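Arrêtez de tout simuler. Enfin, pas tout. Mais arrêtez quand même un peu.

J'écris vite, entre deux impressions, à l'atelier partagé de Kedolham. Douze établis, une seule bonne perceuse à colonne, et depuis avril une drôle de mode : plus personne ne visse. On modélise. On fait tourner le moteur physique toute la soirée, on rentre chez soi content, et le robot — le vrai — reste en pièces dans sa caisse.

Je plaide coupable. Zuma, mon projet à deux bras, existe surtout sur disque dur. Roughly parlant : 3000 essais virtuels, 15 sur du métal. Quinze ! Et c'est dans les quinze que j'ai compris que mon câble de poignet était trop court. Aucun calcul ne me l'avait dit, vu que je n'avais pas modélisé le câble.

Lilian Mwaipopo, avec qui je partage l'établi du fond, me répond que sans simulation j'aurais cassé trois pinces. Vrai. Elle a raison sur le fric, et le fric compte quand on paye ses moteurs soi même. Chez Wiltau ils peuvent se permettre de tordre un doigt par semaine. Pas nous.

N'empêche. Le virtuel rend paresseux. Les frottements, on les règle au pif. Le jeu dans les articulations, zéro. Un meuble qui n'est pas d'équerre, jamais vu. Et puis le temps passé à décorer ! Des carrelages, des boiseries, des couleurs. On bricole une pièce entière pour apprendre à une pince à s'approcher d'un meuble.
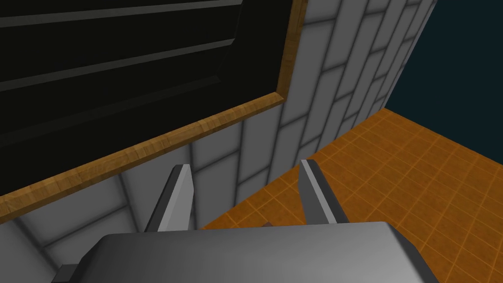
Même décor, deux vues du simulateur.
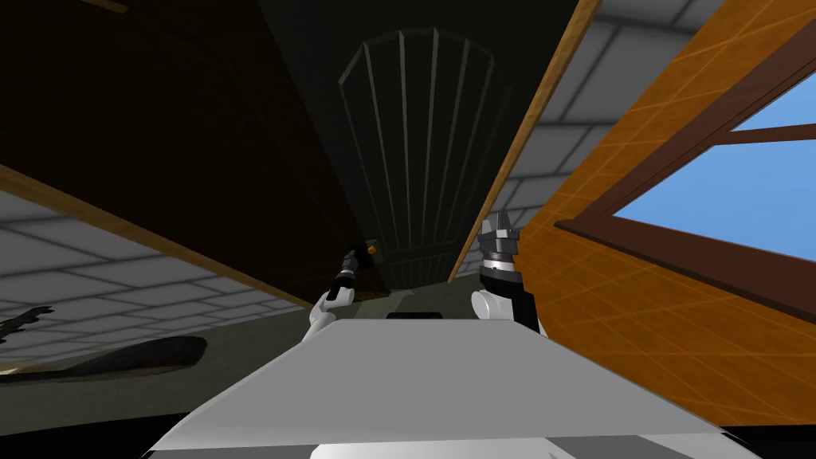 Alors quoi, on jette ? Non. Je propose une règle bête, à discuter à l'atelier : une soirée d'écran, une soirée de tournevis. Les deux sur le même cahier. Et quand un geste marche en simulation, on le tente en vrai dans les 21 jours, même mal, même avec un bras scotché sur une planche. Rweyemamu, l'autre projet à roues du local, fait déjà comme ça et ils avancent, lentement mais ils avancent. Leur cahier est plein de ratures, je le trouve plus utile que toutes mes courbes.

Lilian va encore dire que j'exagère. Possible. En attendant je resoude mon câble, en plus long cette fois, et je laisse l'ordi éteint jusqu'à ce que le poignet tourne sans tirer dessus. Ceux qui ont une pince à sertir correct, je suis preneur.

Publié le 11 décembre 2018

Ce site utilise des cookies pour mesurer son audience. Accepter — Refuser

Contact | © Atelier de Kedolham | Haut de page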